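Reuse of Cardboard Packaging in Student Households
Project report, second-year module Materials and Society
Group members: Vsevolod Stasiv, Bronwyn Ashby, Miroslava Holovko
Supervisor: Rhiannon Llewellyn

1. Introduction

In our first month in Sisness all three of us moved into shared houses, and all three of us noticed the same thing. The hall was full of boxes. A student who moves house buys small furniture, a kettle, bedding and books, and almost every item comes in cardboard. The question of this report is simple: what do students do with the boxes, and how many times is one box used before it is thrown away?

Our supervisor advised us to keep the question small. At first we wanted to include also plastic film and paper filling, but we had only one term and we decided to stay with cardboard.

2. Method

We asked 50 student households to keep a diary for 9 weeks. Each household received a printed sheet, which they fixed on the fridge or near the door. When a box came into the house, they wrote the date, the size (small, medium or large) and later what happened to it. We collected the sheets in February.

Not all the sheets came back in good condition. One had been used for a shopping list on the other side, and from two we could not read the handwriting without asking the person. We visited 6 households for a longer talk of half an hour. These talks were made in the kitchen, usually in the evening, and Miroslava wrote the notes by hand.

3. Results

In total the diaries show 2952 boxes. This was more than we expected. The large number comes partly from houses where many people live together and order separately, even from the same shop on the same day.

Most of the boxes were used only once and then put in the recycling. The second most common answer was storage, mainly under the bed or on top of the wardrobe. A smaller part was used again for sending a parcel or for moving. In the diaries there are also some uses which we did not have on our list, such as a laptop stand, a bed for a cat and a sun screen for a window without curtain.

The size of the box was important. Large boxes were kept longer than small ones, but they were also the ones most often left in the hall because nobody wanted to flatten them. Two households told us that the landlord had complained.

3.1 Condition of the boxes

We also asked why a box was not used again. The usual answer was damage to the flaps. When tape is pulled off quickly, it takes the outer paper layer with it. After this new tape holds badly, and people do not trust the box for heavy things. Several students wrote that they prefer to cut the tape with a key or a knife, but in practice they tear it by hand.
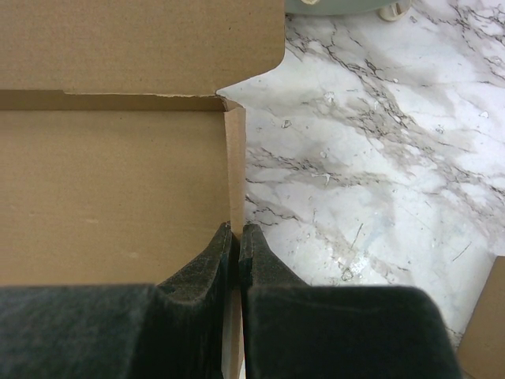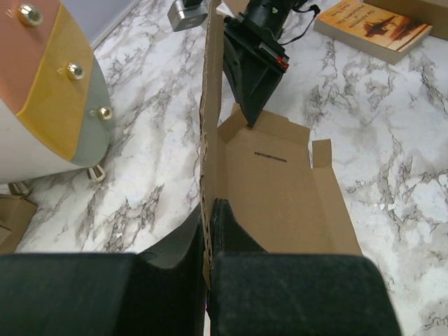 Torn edges on brown cardboard.

Meirion Rowlands remarked, after he read our first draft, that we were speaking only about the tape and not about water. In his opinion a box which stood one night in the rain at the front door is lost even if the flaps are perfect, and he asked if the diaries say something about it. They do not, because we had no column for it. We agree that this is a weak point. Of the households we visited, two mentioned wet boxes without being asked - both are in streets where the parcel is left outside when no one opens.

4. A small trial in one house

To see if the habits can be changed easily, we made a trial in one house in Idow Street, where Bronwyn lives. We put a flat place for boxes behind the kitchen door and a roll of paper tape beside it. The rule was that a box in good condition is flattened and kept there, and anybody may take one.

During the trial the pile grew quickly in the beginning and then stayed at the same height. The people in the house took boxes for books and for things to send home. The paper tape was finished before the end and was not replaced, which is our own fault. We cannot say much from one house, especially when one of the authors lives in it.

5. Discussion

The diary method has its limits. People who agree to keep a diary are probably more careful with their rubbish than other people. Also the sheet itself can change what they do. One student told us that she felt ashamed to write "recycled" so many times and started to keep boxes which she did not need.

If we could repeat the project, we would add a column for wet boxes and ask the households to write who ordered the item. We would also begin earlier in the term, when most people are moving in.

Acknowledgement

We thank all the households for their time, and Rhiannon Llewellyn for reading two drafts of this report. The blank diary sheet can be asked from Vsevolod.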